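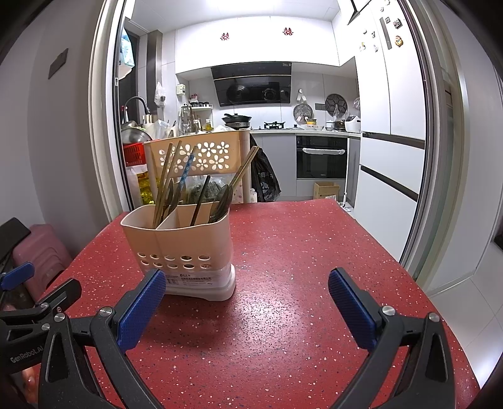 Wornby Kitchen Set, data card and read me
Version 5, updated October

What it is

Wornby is a set of recordings of small household tasks, made with a hand-held gripper and offered by Zarix to teams who train robot arms. You can license the whole set or only the part you need. This card tells what you get, how it was recorded and where it is weak. Please read the part on limits before you order, it will save both of us some letters.

Who made it

Recording plan: Mirjam Visser
Operators' training and home visits: Zaid Qudah
Labels and checking: Eylül Tatlı
Licences and questions: Bernadette Bodin

What is inside

The full set has 1000 episodes. One episode is one task from start to finish, done by one operator in one home. 800 of them are for training and 200 are kept apart for testing. The homes in the test part do not appear in the training part, so you can measure how your model behaves in a kitchen it never met.

The tasks are in these groups:
- taking chopsticks or a spoon out of a utensil holder, and putting them back
- moving bowls and cups between table and counter
- opening and closing drawers and cupboard doors
- folding a cloth
- sorting vegetables from a bag to a basket

For every episode you receive the video, the opening of the jaws over time, the path of the tool, and a short sentence in plain English which describes the task. The sentences were written by people and checked by a second person.

How it was recorded

The operator holds the tool in the hand and works with its two fingers instead of their own. The camera travels with the tool, so the fingers stay in view and the room moves behind them. We recorded in lived-in homes and asked the families not to tidy up more than they would for a neighbour. Colours of furniture, lamps, magnets on the fridge and shopping bags are therefore all part of the data. We believe this is its main value – a model which learned only on a white laboratory table is often lost at a real one.

Utensil holders deserve a word. They stand full, with metal and wooden pieces mixed together, and the operator must choose one and draw it out between the others. This is the hardest group in the set and also the one our customers ask for most. Shiny tabletops make it harder again, as the light of the window or lamp is reflected near the holder.

Folders

train – training episodes, sorted by task group
test – test episodes, in the same order
text – task sentences
check – results of our quality check, one line for each episode
tools – the Ghiță viewer, to play an episode beside its jaw curve

Start with the viewer. Open any episode, press the space bar, and move the slider slowly. If the jaw curve and the picture do not agree, your copy was damaged in the download and you should fetch that folder again.

Limits

- There is no force data. You can see that the fingers close, but not how hard they press.
- Most operators are right-handed. We are looking for more left-handed ones.
- Thin metal objects are sometimes hidden behind a finger in the moment of the grasp. These episodes are marked "hidden" in the check folder and we did not remove them.
- Liquids, knives and hot pans are not included.

Licence and privacy

Research groups may use the set without payment after signing the form. Companies pay per task group. Every household gave written permission, and faces and letters with addresses were blurred. If you find one we missed, write to Bernadette and we will take the episode out of the next version.

Changes since version 4

The drawer group was labelled again after Kristof Leemans from Timesau reported mistakes in the start times. Thank you, Kristof. The vegetable group is new, and the viewer now remembers the last folder you opened.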